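How to Speak Up at a Wage Hearing

So your town is thinking about raising its local minimum wage, and you'd like to say something! Good for you. In Tallar we had a hearing one Saturday, and I learned a few things the slow way.
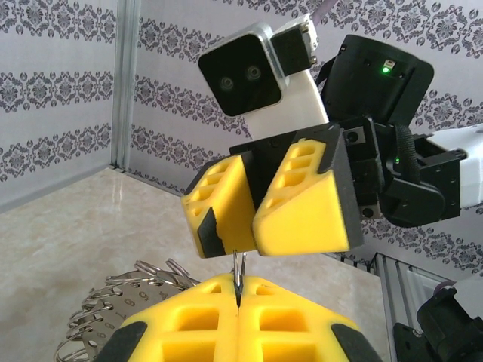
Sign up early, and write out what you want to say. You get 3 minutes, so I keep mine to 350 words and practice out loud in the kitchen. Put your points in order and number them, like the digits going round that silver ring, so you can find your place if you get flustered (I always do). Then hand the clerk a copy before you sit down.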